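Wuren publishes code of practice for hand-held gripper work

Wuren has published a code of practice for people who record manual tasks with hand-held grippers. It applies to the company's own sites from March and is free for other teams to use.

The code covers table-top tasks such as wiping, sorting and moving household items. It was drafted after a review of 433 recorded sessions, in which differences in set-up between sites made many recordings hard to compare.

"Most of the rules are ordinary housekeeping," said Nayeli Inga, who led the drafting. "Put out only what the task calls for. Check your grip before you start. Write down what you used."

The main text runs to 7 pages. For a cloth-and-bottle task, it asks operators to use one gripper for each hand and to keep other items off the work surface.

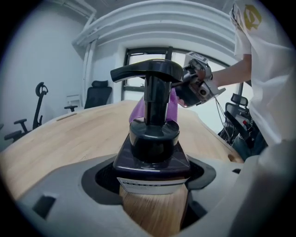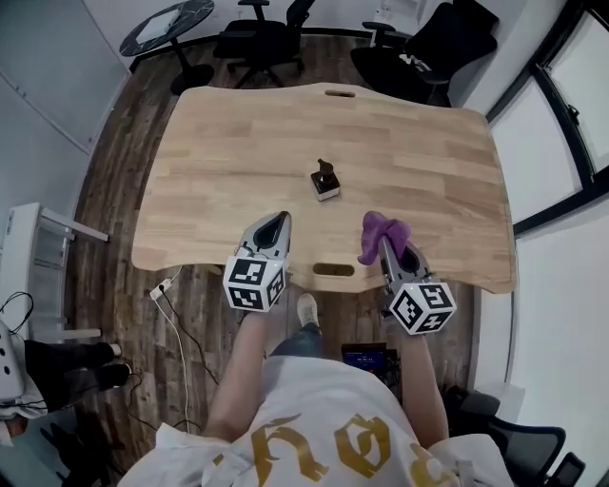
Cloth and pump bottle task, with hand-held grippers at a wooden table.

What the code requires

Marker cubes must be checked for damage and firm fixing at the start of each shift. Cables should be routed away from the operator's feet. Bottles holding cleaning products must keep their original labels, and any spill ends the session until the surface has been dried.

Operators may stop at any point without giving a reason. A session that is stopped early is to be kept and marked as incomplete.

Trial and review

Wastow tried a draft of the code with its own operators over 183 sessions. Rocío Ospina, operations manager at Wastow, said the start-of-shift check was the part her staff took up most readily. The rule on spills was reworded following their comments.

Wuren will accept comments on the code until the end of September. Printed copies can be requested from the Wuren press office.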